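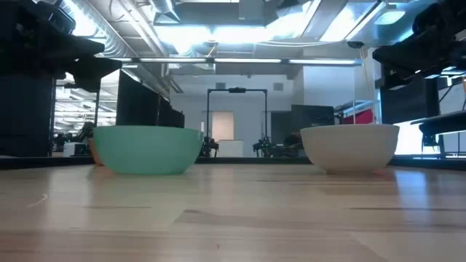
A mint-green bowl and a white bowl on the Findemeo bench, under the two arms.

Findemeo is very happy to share that its side-by-side trial of gripper fingers for two-armed bench robots, known around the shop as Nester, is now open to outside teams, and we could not be more pleased with how many of you have already written to ask about it!

The idea is simple enough to explain over coffee. Take everyday bowls, ask a pair of arms to stack them, and then swap the fingers and ask again. Our log stands at 3257 tries so far, spread over 9 finger shapes and 2 controllers, and every one of them is open for visiting teams to read.
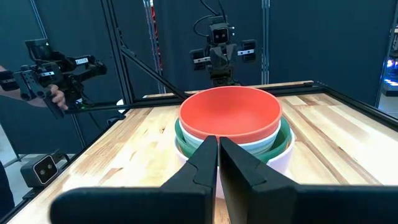
GRIPPERS & HAND TOOLS

Bowls are a friendly sort of test (everybody has some at home), but a curved rim asks a lot of a flat finger, and a nested stack asks even more. "I have a soft spot for the narrow tips, and I will admit that freely," said Jarosław Piątek, who leads the trial. "The wide ones have their fans here too, and we have had some long lunches over it."

Partner firm Fondier is lending its own finger set for the next round, which runs through June and adds 256 tries on each controller. 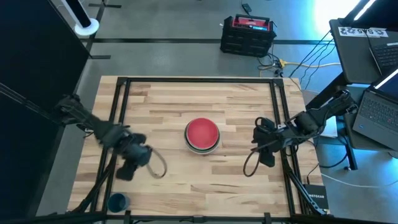 Those extra tries will also let us compare camera positions, something Pichit Sukprasert of Bogale has been asking for since the very first week. Teams who would like to bring their own fingers are warmly invited to write to the Findemeo trial desk by Friday.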